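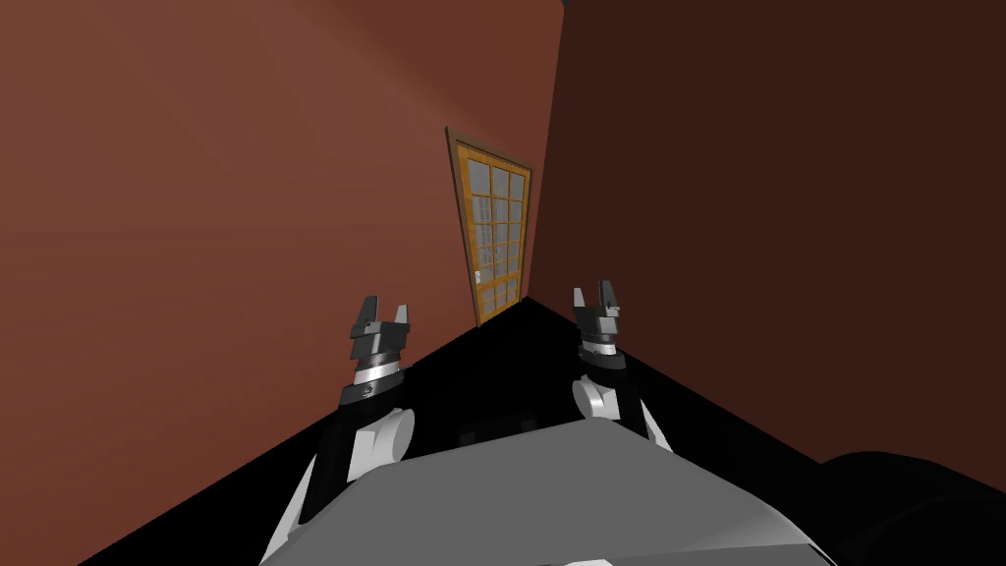 Parent handbook for our kid's choir says singers get dropped off "at the side door" for the dress rehearsal and wait there for a chaperone. Never been to the hall. Is a side door usually a glass one by a corner, like the glazed door in the reddish-brown wall there, or am I hunting for some stage entrance round back? Also how early is too early, call is 2:15 and I work till 2. She's 9, first season, alto I think. Don't want to be the parent who emails the director agian.

Su-bin Tak

Marlene Dantas
Ask the section parent, not the director. Every choir we've been in (three now) had one and they know which door. 15 minutes early is plenty. Before that there's usually no one to check them in and you're stuck waiting in the car.
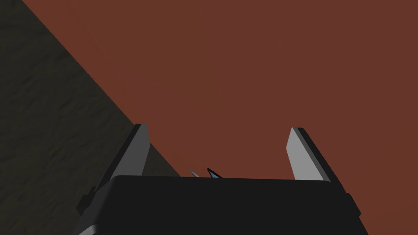
If you'll be late, text ahead and send her with shoes already on. Black socks too, they always forget socks. Music in a folder with her name on it, pencil, water bottle. No nut snacks at ours, check yours.

Volodymyr Melnychuk
we just carpool

Hwa-young Hwang
Agree w/ Marlene mostly. But a 2:15 call normally means in place and warming up at 2:15, so getting there at 2:15 is late. Find another family for the ride if you work till 2. In April my son missed the whole warmup and sat out the first piece, was pretty upset. Most directors dont mind one short email, they get 200 the week of a concert anyway.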